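Headset cables: coiling, ties and storage

Fri 31 May

Filed under: cables, bench notes

I replaced the storage for my corded headsets in February and have now used the new arrangement long enough to write it down. The previous arrangement was a drawer. Headsets went in on top of each other and the cables filled whatever space was left. Getting one out meant getting all of them out.

Most of this also applies to any thin two-conductor or three-conductor cable with a molded plug. It does not apply to mains leads, which I keep elsewhere and treat worse.

Why thin cable is a nuisance

A headset cable is long for its weight. It has very little stiffness, so it takes on the shape of whatever it was last wrapped around and keeps that shape for days. Wrap it around the headband and you get a helix with one full twist per turn. Pull that out straight and the twist stays in the cable, which then relieves itself by throwing small loops. A loop that gets pulled tight becomes a kink, and the conductor usually fails at the kink or at the strain relief.

Thicker cable, or several cables run together, behaves differently. A bundle that is held closely at one end will carry a smooth curve for some distance before the strands begin to part. The curve is wide because the bundle resists a small radius. A single headset lead has no such resistance and has to be given its radius by hand.
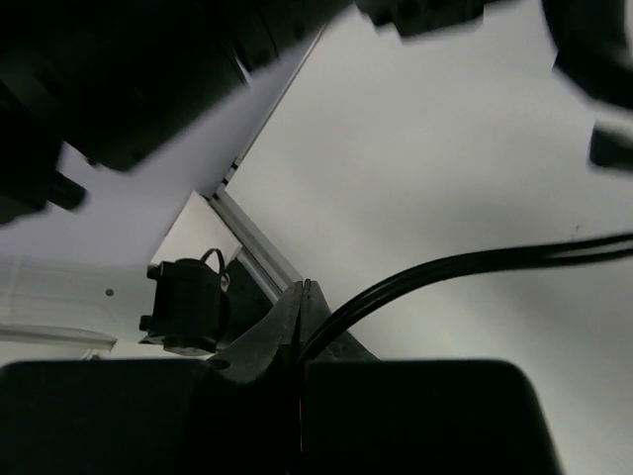
Black cables, tightly packed at the left and separating into two strands toward the right.

The general rule I use for anything with a moving or repeatedly handled end is to fix the cable near the end, leave one generous arc, and fix it again further along. Two ties do most of the work. Additional ties between them mostly concentrate the bending into shorter lengths.

Coiling method

Over-under. I tried a flat figure-eight for a while and it works equally well electrically and mechanically, but the result is too wide for the boxes.

Start at the headset end and finish at the plugs. Lay the first turn normally. For the second turn, rotate the wrist so the cable passes behind the coil. Alternate. The twist from each turn is cancelled by the next and the coil can be thrown out straight with no loops in it. Starting from the plug end gives a coil whose last turn is trapped under the earcups, and it has to be undone before the headset can be worn.

Coil diameter is set by the box. Mine are Riquelme flat boxes, internal length 393 mm, and a coil that sits beside the headset without being compressed comes out slightly larger than my hand. If there is an inline splitter, do not put it in the bend. Stop the turn short so the splitter lies along the straighter side of the coil, then carry on. The splitter is rigid and the cable leaves it at both ends, so forcing it around a curve puts the load on two strain reliefs at once.

Cables that are already tangled

Do not pull on the plugs. Put the headset down on a clear flat surface with enough room for the whole cable, spread the loops outward until every crossing can be seen, and then work from the plug end back. Most of what looks like a knot is only crossings, one loop lying over another, and it comes apart when the plugs are lifted over. Plugs are the only part that can form a real knot, as they are the only part that can pass through a loop.

A light surface is a considerable help with a black cable. I used to do this on a dark green cutting mat and lost track of which strand was on top. White is best. A slight gloss is useful too, since the cable slides and the loops can be opened without lifting them.
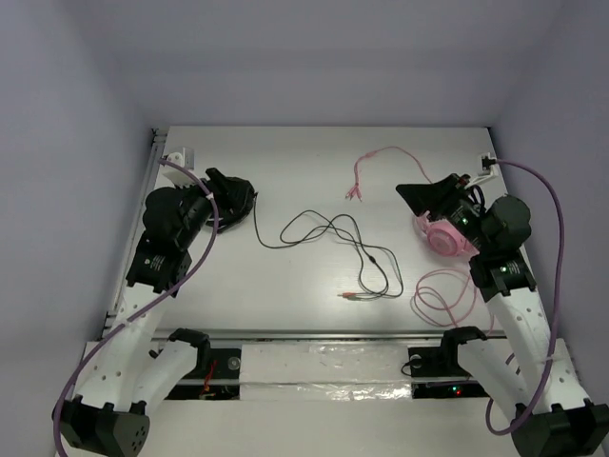

Two corded headsets spread out on the white tabletop. The black one has a small inline splitter on the right-hand part of its cable.

With two headsets on the same surface, separate the cables completely before coiling either one. It is tempting to coil the one that is nearly free and deal with the other afterward. The free one then drags the other one's loops tight.

Ties

I tested three kinds, without much rigor.

Zatemix hook-and-loop, narrow. These are what I settled on. They come on a roll and cut cleanly. The hook side picks up lint after a few months and I brush it out with an old toothbrush.

Odesora silicone ties. Good grip, no lint, easy to clean. They are too thick for a thin cable: the coil slips inside the tie unless it is wrapped twice, and wrapped twice it compresses the jacket. I have moved them to the extension leads.

Twist ties from packaging. Free. The wire works through the plastic eventually and scratches the jacket. I threw them out.

The tie goes on the coil opposite the plugs. Signe Nørgaard, who reads these posts and corrects them, prefers to have the tie permanently attached to the cable near the plug so that it can't be lost. I tried that with the Kerard headset. The tie does stay put, but it also hangs from the cable during use and catches on the edge of the desk. I took it off again after 2 weeks.

Labels

A wrap label close to the plugs, with the headset number and the plug type. White label, permanent marker. Printed labels lifted at the corners. Where the plug has a colored section I leave it uncovered, as the color is faster to read than my handwriting.

Boxes

One headset per box, cable coiled beside it, plugs uppermost. The boxes are stacked on their long side so any one can be pulled without disturbing the rest. The shelf takes 8. Foam inserts are available for these boxes and I don't use them. They hold the earcups well but leave no space for the coil, which ends up on top and gets pressed by the lid.

Still to do

The boom microphone on one headset does not fold flat and its lid bulges by a few millimeters. I may cut down a deeper box. I also have most of a roll of the hook-and-loop left and want to redo the ties behind the desk, where the leads are longer and nothing has been moved since I put it in.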